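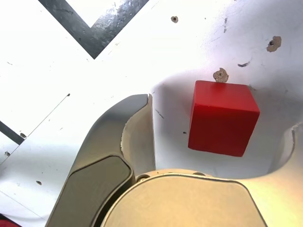 Purificación Collado has worked at Buthelezi for 31 years, most of them standing at a bench. The company makes wooden learning sets for schools: counting cubes, pattern blocks, balance pieces. Until last August every set was sorted, checked and packed by hand. Now part of that job is done by a robot arm, and Collado is the person who teaches it.

She did not ask for the work. Her supervisor put her name down because she knew the product.

"They wanted somebody who could tell a good cube from a bad one without thinking," she says. "I said I could do that, but I had never touched a robot. They said that was fine, they had people for the robot part."

The people for the robot part came from Stivero, the firm that installed the arm and still looks after it. They spent four weeks with her. She learned how to start it, how to stop it, and how to guide it through a pick so that it could repeat the motion later. She keeps a paper notebook for the settings, in Spanish, and the younger operators have learned enough of the words to use it.

The packing room ships 4,000 sets in a normal month. Before the arm, the cubes came off the paint line in mixed trays and two people at each bench pulled them out by color. Collado describes it as easy work that was hard on the body.

"You reach, you turn your wrist, you put it down. All day. I have had both hands operated on. When people ask me if I am sad that a machine does it, I tell them to look at my hands."

The practice table is where new picks are worked out before they go to the line. Collado spends her mornings there. A cube looks like the simplest thing a machine could be asked to hold, she says, and for the first month she believed that too. A person picking up a block corrects for a bad angle and never notices doing it. The arm has to be brought in square to the sides, and the fingers have to close on the cube evenly or it twists. 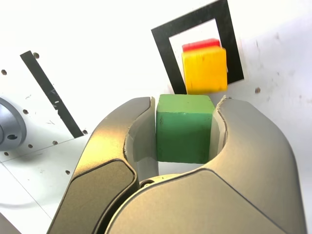 A green cube held between the gripper's two fingers at the practice table.

"I used to come in too fast," she says. "I would push the piece away and then have to go and chase it. Now I stop before I get there, I look, and then I go in. The boys from Stivero are quicker than me, but they drop more."

Stacks are harder. The school sets are packed in layers, and a layer that leans will jam the lid. Collado practices placing one piece on another until she has a motion she trusts, and then she hands it over to be tested on the line, where it usually comes back at least once with a complaint.

Not everybody in the room was pleased. Four of the bench workers moved to other departments in the first season. Two went to the paint line and one to shipping, and the fourth took early retirement. The company says there were no layoffs. Collado says that is correct as far as it goes.

"They kept their jobs, yes. But a bench is company. You have somebody across from you, you know about her kids, you know about her knee. Now I have a screen across from me. I eat lunch at a different time from my friends because the arm has its schedule."

The pay is another matter. Her hourly rate went up when she took the new position, but the old packing bonus ended, and in busy months she comes out a little behind where she used to be. She has raised it with management and is waiting for an answer. She would also like the title on her contract changed. It still says packer.

Some of the old work has stayed with people. Checking paint is done by eye, and so is anything with a chip or a rough corner. The arm will put a bad cube in the box as happily as a good one. Buthelezi looked at a camera inspection system called Feninum over the winter and decided against buying it for now. Collado sat in on the trial and thought it rejected too many good pieces for marks in the grain.

"Wood has marks," she says. "A child doesn't care about that. I care if there is a splinter."

She expects a second arm to come at some point and would like to be asked before it does. Her main request concerns the height of the table, which was set for the technicians. She has to stand on a step to see the fingers from the side. She has also asked that whoever trains on the next arm be taken from the benches, and she has given her supervisor two names.

She plans to work until her granddaughter finishes school. After that, she says, the notebook stays with the arm, and somebody will have to translate it.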